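This site uses cookies to remember your settings. Accept | Manage choices

Dry goods room opens at Etim Hall, Laltport

November 19, 2019

Residents of Laltport can now collect and swap dried food from a back room at Etim Hall, on the Betorwood side of town. The dry goods room takes sealed packets of rice, pulses, noodles, soup mixes and seasonings, which are sorted by type into frosted plastic bins on a white-topped table before going on the shelves.

Among the packets on the table was a clear resealable bag of dried seasoning, with dark green seaweed flakes and a label in Japanese.

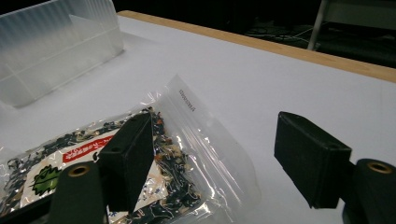
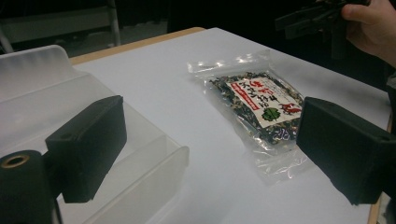

Seasonings had been the hardest thing to find a place for, according to Hiba Nseir, and at first they were simply put in with the rice. They slid down between the larger bags and were not seen again until the bin was emptied. They now have a bin to themselves, and anything with a label in a language the sorters cannot read is set aside until somebody can say what it is and whether it contains fish, nuts or sesame.

Nseir said that sesame was the one she worried about most. A card listing the main allergens is clipped to each shelf, and a packet goes out only when its contents have been written in English on a sticker. The sticker goes on the back, leaving the original label and the date clear.

The room was used for storing folding chairs until October. The hall's management agreed to move the chairs to the space under the stage, and the walls were painted over two weekends. Flastex, which has a unit on the Betorwood estate, gave 8 bins and sold the rest at cost. The paint, shelving brackets and remaining bins came to £773, paid for out of the takings from the summer fair.

Anyone living in Laltport or Betorwood may use the room. There is no form to fill in and people are not asked about their income. Visitors can take up to 40 items a month for a household, though the organisers say most people are expected to want far fewer. Those who bring something in are not obliged to take anything away.

Packets must be unopened and within their best-before date. Resealable bags are accepted if the factory seal above the zip is still whole. Home-dried herbs, loose tea and anything decanted into a jar cannot be taken. Tins are also turned away for now, as the shelves have not been tested for the weight.

Raed Karam asked at last month's residents' meeting whether the room would draw people away from the shops on Station Parade. He was told that the parade's grocer had been consulted and would be passing on slow-moving lines, mainly spices and dried mushrooms. Karam said afterwards that he was content with the answer but would like to see it looked at again in the spring.

The room is open on weekday mornings from ten until noon, and on the first Saturday of the month. The entrance is by the side door, next to the cycle racks. There is a step, and a portable ramp is kept inside; ring the lower bell.

Comments (3)

pennyl
Can you bring in things that only have a week or so left on them? I've got a lot of couscous.

Betorwood Bill
Good use for that room. The chairs were a nuisance in there anyway, you had to take out the whole stack to get at the ones that weren't broken.

M. Adair
Would be glad to help with reading labels. I have Japanese and some Korean. Who do I ring?

Contact the newsdesk | Terms of use | © 2019 Laltport community news | Back to top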